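# 詰め替えの話だけで二時間しゃべった

2020年2月25日

ガザル・ファラハニさんに会ってきました。クラーニットヴィルで「プルロリス」という小さな日用品の店をやっている人です。扱っているのは詰め替え用のポンプボトルとか、小物トレーとか、コップとか、洗面所のまわりにあるものばかり。わたしは前から通販で買っていて、一度ゆっくり話を聞きたいなあと思っていたので、返事をもらったときはちょっと小躍りしました。

店は坂の途中にあります。中に入るとまず石けんの匂い。奥のテーブルでお茶をいただきながら、さっそく「どうしてポンプなんですか」と聞いてみました。

「前の仕事が旅館の備品係だったんです」とファラハニさん。「部屋が43あって、全部の部屋にシャンプーとコンディショナーと手洗い用の石けんを置いていました。毎朝、補充して回るんですよ。だから容器のことばっかり考えてました。丸い瓶って、棚に並べるとすき間ができるでしょう。あれがもう、気になって気になって」

わかる! とわたしが言うと、「わかりますよね!」と身を乗り出してくる。このへんから、取材というより茶飲み話になってきました。

四角い容器のいいところは、とにかく棚の中で落ち着くこと。背中を壁にぴったりつけられるし、隣どうしもくっつく。ただし角のところに中身が残りやすいので、最後のほうは少し傾けて使うといいそうです。わたしは今までそこで詰め替えてしまっていました。もったいないことをした……。

色の話も長かったです。プルロリスの定番は黄色とピンク。正直、わたしは白ばっかり買っていたんですけど、ファラハニさんは家で使うなら色つきを推したいと言います。

「白でそろえると、きれいなんです。きれいなんだけど、朝の眠いときにどれがどれだかわからない。うちの父は一年くらい、ボディソープで顔を洗ってました。字を貼っても見ないんです、人って。でも色は見る。黄色は体、ピンクは手、と決めておけば、三日で覚えますよ」

ラベルは貼らないんですか? と聞くと、底に貼るのだそうです。中身の名前と、詰めた月だけ。夏に開けたものなら「8月」と書いておしまい。前に貼ると水がかかってはがれてくるし、はがれかけのラベルほど人を悲しくさせるものはない、とのこと。(うちの台所の調味料入れがまさにそれで、黙ってお茶を飲みました。) 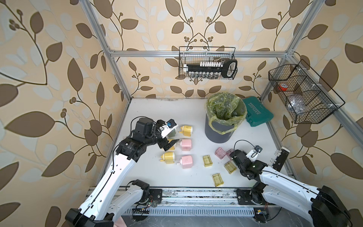

容器をひととおり語りつくしたあとは、トレーの話になりました。ファラハニさんがいちばん売りたいのは、じつはこっちなんだそうです。半透明の、小さい長方形のもの。

「ポンプは放っておいても売れます。でも、みなさん、トレーはいらないって言うの。引き出しがあるから、って。引き出しに入れたヘアピン、使ってます?」

使ってません。引き出しの奥で化石になっています。

「でしょう。だから小さいトレーを出しておくんです。大きいのはだめ。大きいと鍵もレシートも飴も入ってきて、すぐ山になっちゃう。小さいのをいくつか置いて、ひとつに一種類だけ。ピンならピンだけ、輪ゴムなら輪ゴムだけ。半透明だと横からでも中身がなんとなくわかるでしょう。減ったのも、よそものが混じったのも」

よそもの、という言い方がおかしくて笑ってしまいました。でも帰ってからずっと、うちの洗面台を見ては「あ、よそもの」と言っています。夫には何のことだか伝わっていません。

それからコップ。同じ色で大小あるとき、重ねてしまうか、横に並べるか。わたしは断然重ねる派です。場所をとらないし、見た目もすっきりするし。ところがファラハニさんは並べる派で、ここは最後まで意見が合いませんでした。

「重ねると、乾く前に重ねちゃうんですよ。で、くっつく。くっついたのを引っぱる。ぽんって抜けて、飛んでいく」

飛んでいくんですか。

「旅館で何個飛ばしたことか!」

大きいほうをうがい用、小さいほうを歯ブラシ立てにしてしまえば、そもそも重ねることがなくなる、というのがファラハニさんの解決法です。なるほどとは思ったものの、うちは歯ブラシが四本あるので小さいほうでは入りきらない気がします。そう言ったら「じゃあ逆にしましょう」とあっさり。いいのか、それで。

途中で、店の手伝いをしているブッカー・ソレンセンさんが荷物を抱えて入ってきました。ルブランという町の旅館に送るポンプが228本。一本ずつノズルを回して、ちゃんと下がるか、戻ってくるかを見てから箱に詰めるのだそうです。わたしもやらせてもらいました。はじめの何本かは楽しくて、そのうち親指の付け根が痛くなってきて、16本でギブアップ。ソレンセンさんはしゃべりながら、手元も見ずにどんどん進めていきます。

「箱に入れるとき、ノズルの向きを全部そろえるんです」とソレンセンさん。「開けた人が気持ちいいから。あと、そろってないとふたが閉まらない」

理由としては、たぶん後のほうが大きいですよね。

せっかくなので、柄ものの壁紙に合う容器の選び方も教えてもらいました。これは完全にわたしの個人的な相談です。うちの洗面所、前の住人が貼った壁紙がそのままで、ベージュの地に茶色い大きな葉っぱがわさわさ茂っているんです。蔓もくるくる、実もついている。嫌いではないんだけど、何を置いても負けるというか、埋もれるというか。

「葉っぱの柄に緑や茶色を合わせようとするから埋もれるんです。柄の中にない色を置けばいいの。黄色、ピンク、ばっちりですよ。それと、台は白。白いところに置けば、壁がにぎやかでも物は見つかります」

あまりにも定番商品に着地したので「商売上手ですねえ」と言ったら、「本気で言ってます」と真顔で返されました。買いました。黄色の四角いポンプをふたつと、トレーをひとつ。

詰め替えのこつも書いておきますね。ファラハニさんのやり方は、

- 前の中身を使いきってから、ぬるま湯で洗う
- ポンプの管にも何度かお湯を通す
- ふたを外したまま一晩、逆さにして乾かす
- 400ミリリットルの袋なら、いっぺんに入れないで、肩のところで止める

最後のは、口まで入れるとポンプを差したときにあふれるからです。わたしは毎回あふれさせていて、あれは石けんの性質だと思っていました。違いました。入れすぎでした。

次に作りたいものはありますか、と帰りがけに聞いたら、ファラハニさんは少し考えて「倒れたときに漏れないポンプ」と言っていました。旅館のころからずっと考えているのに、まだいい形が見つからないそうです。ペドソープの工場に試作を頼んだら、漏れないかわりに押しても出ないものが届いたとか。「それはただの瓶」と大笑いしながら、棚の上にちゃんと飾ってありました。

プルロリスはお昼から夕方まで開いています。坂の上の駐車場は狭いので、バスのほうが楽です。トレーは買うつもりがなくても、一度さわってみてください。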